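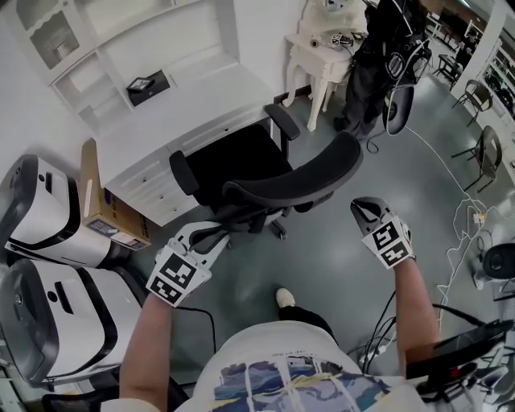
Hand-held grippers out, office chair next – club members at work in Atilside.

Robot club heads for first contest

Atilside's after-hours robotics club has entered its first competition, just one term after starting up. The club began in September with five members and now has 15, most of them complete beginners.

They will be up against 31 other teams at the Stester Challenge, where each entry has to tidy a furnished room against the clock. Chairs pushed in, small things put back where they belong, that sort of job. Teams get two goes and the better one counts.

The club's entry is called Serine. It learns from people doing the job first, using grippers held in the hand, so much of this term has gone on moving furniture over and over. Target is 60 good runs per task before the holidays. Chairs are proving the hard one – they roll, they spin, and they never seem to stop facing the same way twice. Drawers went better then expected.

Cloutier, the local parts shop, has paid the entry fee and is lending the club a spare set of batteries. Money for the coach still has to be found, and there is a cake sale planned.

New members welcome, no experience needed. Sign-up sheet is at the front desk or just turn up, bring a packed tea. Results of the heats will go up on this page when we have them.

December 2024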